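> Could the health unit confirm whether the Arriaga testing centre is still open to members without an appointment?
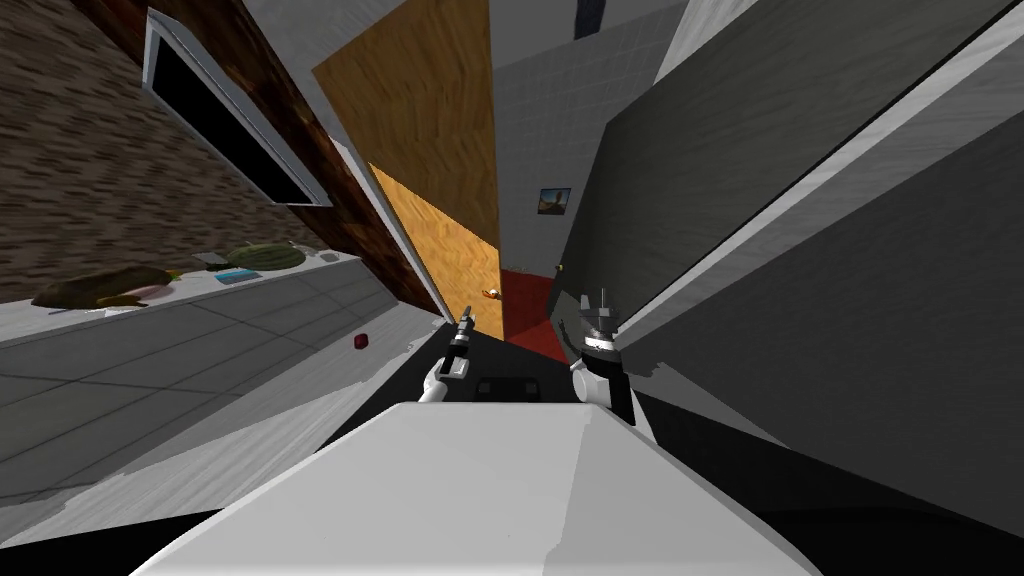

Posted by Kai-wen Tsao, 2020-08-13

Members are advised that the Arriaga centre now sees people by appointment only. In August it has carried out 1,547 tests, with 58 results outstanding. Walk-in testing continues at Cosodgate. Anyone told to self-isolate should stay home until the health unit calls.

Contact the list office | © Urkier Health Network | Back to top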